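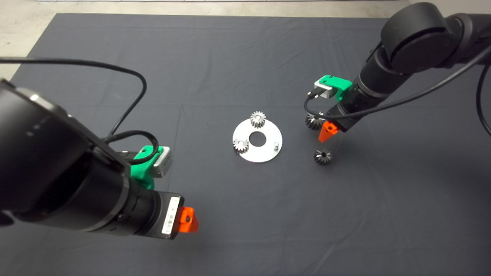 ## Getting fold lines out of a big tablecloth (no ironing board needed)

I've got a drawer full of table covers and every single one comes out with that grid of lines across it, like a road map. I used to drag the ironing board out, scorch my wrist and end up with new creases where the cloth had bunched on the floor. Now I do it on the table itself and it's so much nicer!

### What I use

- a plant mister with plain tap water
- two old bath towels
- an iron, if the cloth can take one (check the label, please)
- 4 clothes pegs with a decent grip

### Step 1: look at it in daylight

Pull the cloth over the table and stand so the light comes in low from the side. You'll see the fold lines straight away, and the little shallow wrinkles as well. I ignore the wrinkles at this point. They mostly drop out with a bit of damp, and it's the folds that want the work.

### Step 2: mist and smooth

Spray along each fold until it feels damp under your hand, then smooth outwards with your palm from the middle to the edge. Don't pull at the corners, or you'll stretch it on the skew and it'll never sit square again (I did this to a lovely one from Mumwood and I'm still cross). Leave it 3 minutes and have a cup of tea.

### Step 3: towel and iron

Slide a folded towel under the stubborn bits so you aren't ironing straight on to the table top. Medium heat, press and lift, press and lift. My neighbour Rangi Ruawai irons everything from the wrong side, and for dark cloths I've come round to it, because you don't get those shiny patches.

### Step 4: hang it

Peg it over a rail or a door by the long side and let the weight do the rest. Have a look along the hem while it's up there, as that's where mine tend to go wavy. If there's a line left, mist it again and run your fingers down it.

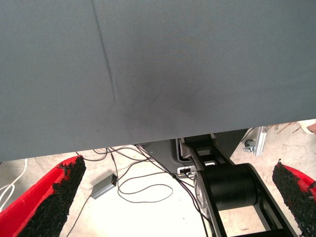 *A thin crease running down from the top, with the hem hanging free.*

### Putting it away

Roll it! A cardboard tube is perfect, and fabric shops often have spares if you ask. If you've only got a drawer, fold it loosely and change where the folds fall each time. Mine live behind the wardrobe, and in July I take them all out for an airing.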